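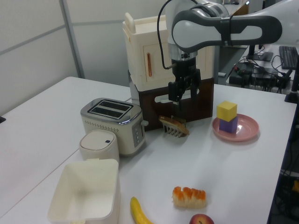

The Clullilach town library will start lending toys on Wednesday, ending a debate that has run longer than most of the toys are expected to last. The new collection holds 414 items, which cardholders can borrow for up to 12 days at a time. Puzzles and building sets make up most of it, but there is plenty for anyone running a household at one-tenth scale, down to the toy cabinet with its cream-colored door and dark brown base, and the little comb with white teeth that goes in front of it. Overdue fines will not be charged. Missing pieces are another matter.

Dougal Tosh, who runs the children's desk, spent most of the summer writing the policy on missing pieces. It is four pages long. A borrower who returns a puzzle one piece short gets a phone call and a week to look under the couch. A borrower who returns it three pieces short gets a second phone call, in what Tosh describes as "a different tone."

"We lend people novels and they come back with sand and bacon in them," he said. "I can live with a lost sheep from a farm set."

The money came from a county grant of $3,663, of which $2,566 has been spent on the toys and the shelves to hold them. The rest is set aside for replacements and for cleaning supplies, a line in the budget that drew more questions at last month's board meeting than the library's new roof.

Everything will be wiped down between loans and put in a clear zip bag with a list of contents taped to the front. Stuffed animals are not included, on the grounds that they don't wipe down. Neither is anything that plays a tune. That rule passed without discussion – the board members with grandchildren voted first.

The nearest similar program is in Clilow, where the library has been lending toys for several years and has learned a few things it was happy to pass along. Marbles were advised against. So were drums, which Clilow dropped after one busy December and has no plans to bring back.

Borrowers need a regular library card and may take two toys at once. Reservations can be made at the desk or by phone, but not yet on the website, which is being rebuilt and currently lists the collection under "Large Print."

The first loans go out at 10 a.m. Tosh said the wooden train set already has a waiting list, and that two of the names on it belong to adults without children.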